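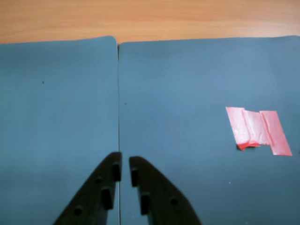
Estance Craft & Making Forum > Workrooms and Tables > Two boards side by side, does the join drive you mad?

wattlebird_sews
Hello all, and apologies in advance for the length of this, my kettle is on and I've got the whole morning. We moved to Prernstead in July and I've finally got a room with a proper table in it, a nice old timber thing with a warm finish that I would very much like to keep nice. I do a bit of everything on it (cards, bag patterns, the odd lampshade) and I want to cover most of the top with something flat that I can cut and glue on without wincing. One big board costs a fortune to post out here, so I'm leaning towards two smaller ones pushed up edge to edge in that slatey blue-grey colour. My question is whether the seam down the middle becomes a nuisance. My sister-in-law reckons I'll hate it within a week, but she hates most things within a week, bless her.

papermoth
Welcome to your new room! I've worked on a pair for years and I love them. You learn where the join is and you put your long cuts on one side of it, and after a while your hands do it without being asked. The only thing I'd say is to run your palm across the seam when you first lay them down. If one edge sits even a hair proud of the other, your blade will find it. Mine did that until I swapped left for right, and then they settled down beautifully.

old_bobbin
I'm going to disagree with papermoth, with affection. I had two side by side for most of a winter and the gap collected every snippet of thread and every bit of glitter my granddaughter has ever owned. I was forever going along it with a toothpick. And when you're drawing on thin paper the pencil drops into the line and there's your lovely curve with a jog in it. I saved up for the one big one and I've never looked back. It cost me 167 dollars with the postage, and yes I grumbled, but I've forgotten the money and I'd still be cross about the gap.

wattlebird_sews
Oh dear, 167 is rather more than I told my husband this whole room would cost. Glitter I can promise to keep out of the house. Pencil on thin paper is a worry though, as I trace a lot of patterns.

gumnut_and_glue
You could tape the join from underneath, that's what I do. Flip both boards face down, butt them up tight, run a strip of cloth tape the full length and turn them back over (get somebody to take the other end, I did it alone once and folded the whole lot like a book). It keeps them from wandering apart, and you can still fold them to put away if yours are the bendy sort.

papermoth
Tape underneath is a good idea. Please don't tape over the top! I did that with some red stuff from the shed, thinking it would give me a nice smooth run, and it crept and wrinkled, and then when I pulled it up it stuck to itself in a great pink-and-silver wad that sat on my board for days before I could be bothered binning it. Eucalyptus oil on a rag got the last of the stickiness off, but try it on a corner first.

old_bobbin
On the subject of tape, could we all agree to buy decent stuff? I used up a bargain roll of Praromo last year and it curled at every edge as if it had somewhere better to be. Cut your ends straight with scissors instead of tearing and it behaves a bit better, but only a bit.

tin_shed_terry
Praromo has been perfectly good to me, for what it's worth. I've gone through 4 rolls of the cloth sort. I suspect it doesn't like a cold room, so keep it indoors overnight before you use it. As for the boards, what bothers me more is people laying them straight on a good table. Grit gets under there and you only find the scratches when you move house. Lift them once a fortnight and wipe both sides, and the timber too.

wattlebird_sews
I hadn't thought about grit at all, thank you Terry. Would a sheet of felt underneath be silly?

tin_shed_terry
Felt's too squashy, you'll get a rock in the boards when you lean on one side. Plain brown paper, changed when it looks sad. And leave yourself a strip of bare table along the back for your tea, so the mug isn't on your work.

old_bobbin
Tea on the worktable! I'll leave that one alone, I have opinions.

gumnut_and_glue
I've had a mug on mine every day for as long as I've had a table, old_bobbin, and I've lost one birthday card in all that time. It was for my brother and he got it anyway.

wattlebird_sews
You've all been so kind. I'm going with two boards from Haddadin, taped underneath, brown paper below, and I'll do my tracing well over on the right-hand one. If the pencil drops in the gap I'll come back and tell old_bobbin she was right. Does anybody know if they come with square corners or rounded? I couldn't tell from the listing.

papermoth
Mine from there are rounded, which leaves a little notch at the top where the two meet. Harmless, and handy for finding the middle with your thumb.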